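From: Pesonen
To: handheld-demos list
Date: 11th January
Subject: Re: small bottles slip when demonstrator turns the wrist

Hello all,

thank you for the answers, and sorry that I reply to two of them in one message.

> How many demonstrations do you have by now, and how many do you throw
> away? We had the same slipping with small round things, and for us the
> reason was the speed of closing, not the pads. Also please tell if you
> record with the hand gripper only, or if you mix with teleoperation.
> When we mixed them the policy became very shy near the object.

We have 1,730 demonstrations of the pick and place task. After the filter 919 are left. I know this is a big loss. Most of the rejected ones are lost because the tracking jumps, and only a smaller part because of the bottle. Everything in this set is made with the hand gripper. The teleoperated ones are in a separate set, and I did not mix them yet. After reading your message I think I will wait with it.

About the closing speed: I asked the demonstrators to close slowly and to hold still for a moment before they lift. It helps, but they forget it when they get tired. We now stop after 12 in a row and change the person.

The grip I mean is like this one, with the small white bottle held in the V of the pad: 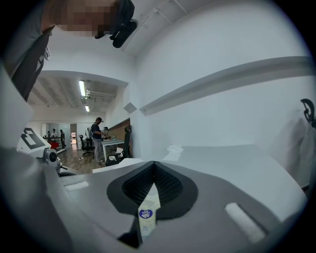 Small bottle in the black pad, at the white table.

My question is still about the depth. If the bottle sits deep in the V, the demonstrator can turn the wrist quite freely. If it is held only by the finger tips, it starts to rotate, and then the label points in another direction than at the start. For a person this is no problem, he just corrects it without thinking. But the correction is then in the data, and the robot copies it also when there is nothing to correct. At Plaludthorpe we saw the arm make this little turn with a bottle which was already straight.

Does anybody cut such corrections out by hand? Or do you keep them and only give them a mark? I tried to cut in nine of them, and the motion got an ugly step at the place of the cut.

The second thing is the export. I use Premotbridge to bring the recordings to the format for training, and the gripper width comes out a little later than the picture. It is not much, but at the moment of closing one can notice it. Inditz wrote to me that there is an option for the delay, but I do not find it in the settings. If somebody has a working config file, I would be glad to have it, also privately.

I can share a few of the rejected recordings if someone wants to look at the slipping. Please write which format you prefer.

With best regards,
Pesonen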